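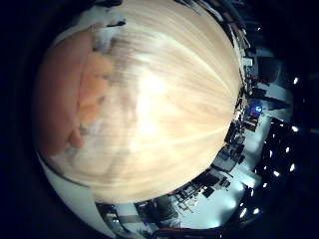
Desk Gallery: Pale Wood Tops and Small Items

The Uvora top is a light wood surface with fine grain. Strong overhead light gives a white glare at the center, and the grain shows best toward the sides. The room around it holds desks, chairs and a packed row of equipment. Notes by Hsiu-ying Chien, July 30, 2020.

1. Label and panel

Printed label reading SUSHMALLOWS, with ORIGINAL in smaller dark type. The brand letters run from red through to purple and are set in an arc. A light gray panel stands next to it. Catalog entry 9, Clulside shelf. 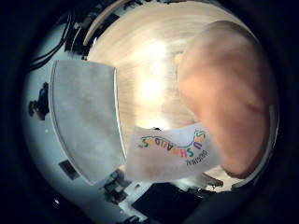

2. Gray box with plush

Shallow open box, light gray, thin walls, flat floor. The red plush sits near one inner corner - pink face patch, two black dot eyes, short green stem. Catalog entry 13. A second, narrower surface in the same light wood holds a long black device.

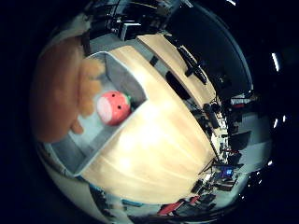 Entries 9 and 13 are stored in the same drawer when not on the desk. Boxes go in first, flat side down, and plush items go inside them. Paper labels are kept in a Grendormont folder - do not fold. The full list runs to 200 entries and was last checked in January.

Search this gallery Enter keyword Go

Contact Hsiu-ying Chien | Copyright Ait Brahim | Back to top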